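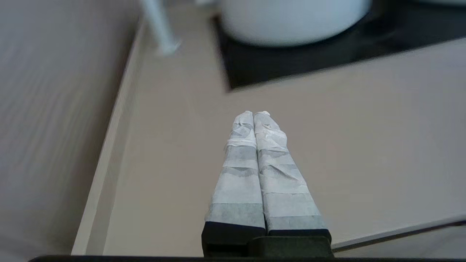
I have come round, rather slowly, to the view that a home-built robot ought to look home-built. Essam Hamdy and I have been putting ours together in the shared workshop at Nilivness for 16 months now, and every visitor with a tidy mind asks when we shall give it proper fingers. Well, the ones it has are wound in tape, white in places and a translucent grey in others, creased all the way up, and I'm really very fond of them. Tape costs next to nothing, you can change it over a cup of tea, and if you dislike how it went on you simply have another go!

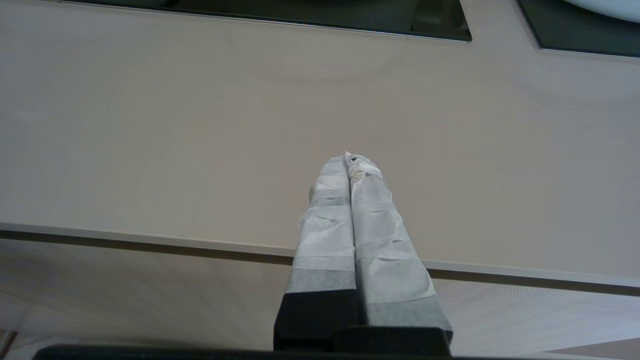 Both fingers in their white tape, tips together over the worktop.

Essam would like a moulded pair from Vusgate, and I do see his point - they would match, for one thing, and he has a good eye for that. But I worry that once a machine looks finished we'll stop fiddling with it, and the fiddling is what gets me out of the house on a wet April evening. So my vote is for another roll of tape, and the money put towards a better bench lamp.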